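3.2 Shared tables and the small stuff left on them

I got interested in shared tables by accident. When I started the Nistberg office study I was all set to write about seating, but my notes kept drifting to the little things people pass across the table. By the end I had 863 notes on small objects, and long, dark ones gave me the most trouble (my shorthand for them is just "bars"). Figure 1 has one in the middle of things, with people close by and a plant in a white pot on the table side.
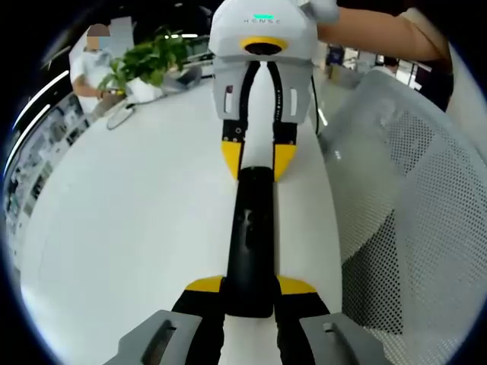

Figure 1. A long black object on the white table, with a mesh chair to the right.

What I love about a big white top is how a single dark thing jumps out at you! On the patterned tables at Drernel I missed bars all the time, and 32 of my notes there had to be redone. The curved edge matters too, I think, as it gives you no obvious corner to park things in.

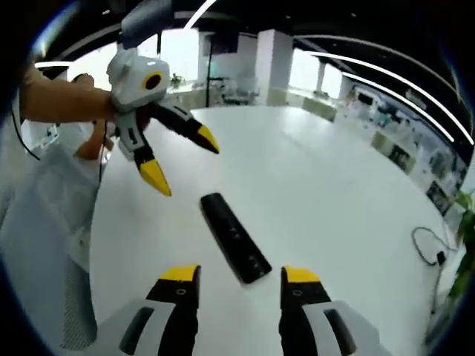

Figure 2. Black bar lying at an angle on the table, coiled cable to the right.

Cables I coded separately (see Section 3.3), even when they shared the table with a bar.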